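Keep the Small Parts in a Tray
24/01/2020
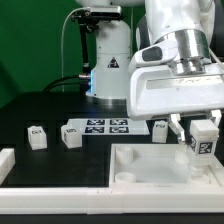
White marked cubes and a raised-edge tray on a black tabletop.

The Gonelberg Workshop Office has been asked to give its view on the proposal to remove trays from the shared work tables at the Grundville site. The proposal argues that trays take up space, gather odds and ends, and make the tables harder to wipe down. The Office does not share this view. It believes that a tray with raised walls is the most useful piece of equipment a shared table can have, and that the rules on table use should be changed to protect it.

The argument begins with the table itself. A plain dark surface is well suited to work with light-colored pieces. A white cube on a black tabletop is found at once, even by a person who has come in to look for something else. For this reason the Office supported the black tops when the tables were replaced, and it continues to support them. Visibility, however, is a different matter from order. Three cubes spread over a tabletop may all be in plain sight and still be in the way of whatever is to be done next. The person who must move them first has lost time, and will usually move them to a place that suits one task and hinders another.

A tray settles this question by giving the pieces an address. Its walls mark where the work ends and the rest of the table begins. A piece inside the walls belongs to the job in hand. A piece outside them is waiting, or has been forgotten, and either condition can be dealt with. Without the walls, every item on the surface has the same standing, and the decision about what may be moved is made again by each person who arrives.

The Office would go further and recommend trays with fixed posts. A flat tray holds things; a tray with round posts rising from its floor divides the space without the need for inserts or labels. There is a fair objection that posts reduce the usable area and make cleaning slower. Both points are true. In the June review, the users of the Bozkurt room said that the corners around the posts collected dust, and the Office accepts their account. A small brush has been added to each cleaning kit in response. The loss of floor area has been harder to answer, and for large items a flat tray remains the better choice.

Marking is the second subject on which the proposal and this Office disagree. The proposal describes marked blocks and printed boards as clutter. The Office regards them as reference items, to be treated with the care given to a ruler or a level. A board with four printed markers set in a two-by-two grid is of value only while it lies flat and its face is clean. It should not be used as a coaster, a cutting surface, or a place to rest a notebook. The same respect is due to a cube that carries a marker. Such cubes should be picked up by the plain sides, and those with worn or scratched faces should be handed in for replacement.

Handwriting on equipment deserves a separate word. Notes made directly on white housings and covers are common at Grundville, and many of them have faded to the point that they help no one. The Office asks that notes of lasting importance be entered in the table book, and that temporary notes be written on removable tape.

Cables were raised by the Walix group in its comments. Black cables that run close to the base of equipment on a black table are easily missed by a hand reaching past them. The Office agrees that these should be tied back where possible and kept clear of the tray. Warning labels must remain uncovered at all times, and no tape of any kind is to be placed over them.

It has been suggested that these matters are too minor for written rules. The Office respectfully disagrees. The shared tables are used by people who seldom meet, and the state of the table is often the only message one group leaves for the next. A limit of 16 loose pieces to a table, with those in use kept inside the tray, would be simple to follow and simple to check.

The Office therefore recommends that the trays be retained, that reference boards and marked cubes be removed from the list of clutter, and that the limit on loose pieces be adopted for a trial period. Written comments may be left at the Gonelberg desk.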